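Search this site
Search

My Old Wagon, New Shocks, and One Very Long Weekend

By Jonalyn Maglaya

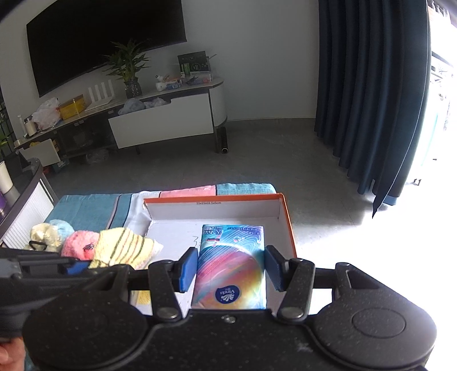
The float that wouldn't quit

I bought my Valtonen wagon with 227 thousand miles on it, and for the first year I told everybody it rode like a couch. It did! It rode like a couch being carried down a flight of stairs by two guys who weren't talking to each other. Every dip on the county road out of Trilemville got you a bounce, then another bounce, then a sort of sigh from the back end while the coffee went up the side of the cup.

My neighbor Eduardo Cruzado finally rode along with me in June, and he had his hand on the grab handle before we hit the railroad crossing. "Your shocks are gone," he said. I said they weren't leaking. He said they didn't have to be.

So I started shopping, and oh boy. Half the forums want you to put coilovers on everything, including (as far as I can tell) the family minivan. I don't race. I haul dog food and my mother. What I wanted was for the car to go over a bump once and be done with it.

Picking a set

It came down to the Zeltar touring shocks and the Andar adjustables. The Andars have a little knob for firmness, and I love a knob, so I went back and forth for nearly 20 days. In the end I got the Zeltars. You have to crawl under the car to reach the Andar knob, and I know myself. I'd have set it once and never looked at it again.

I also ordered upper mounts, bump stops and new hardware. Do the mounts! Mine were cracked all the way around and I'd have been pretty sore about tearing it all apart again to get at them.

Getting the old ones off

The rears were easy. Jack stands under the body, floor jack under the axle to hold it, one bolt at the bottom, two nuts up top behind the trim. I was done before lunch and feeling very pleased with myself.

Then the fronts. The lower bolt on the driver's side had been there since the factory and planned on staying. I soaked it overnight, came back with Eduardo's long breaker bar, and stood on the thing. It let go with a bang that brought the dog out of the house. The passenger side came loose by hand, of course.

One thing I'd do differently: leave the lower bolts just snug until the car is sitting on its wheels, then torque them. I tightened mine with everything hanging and had to go back and loosen them again so the bushings wouldn't be twisted at ride height.

How it drives now

Firmer, and quieter, too, which I didn't expect. There was a clunk over driveways that I'd blamed on the spare tire for ages, and that was the mounts. The nose doesn't dive at stop signs anymore. On the patched stretch by the feed store you feel more of the small stuff than before, and my mother has mentioned this (twice).

I had the alignment checked afterward and the toe was out a little on the left, so budget for that. Next up is the rear sway bar links. They're already in a box in the hallway, and Eduardo wants his breaker bar back first.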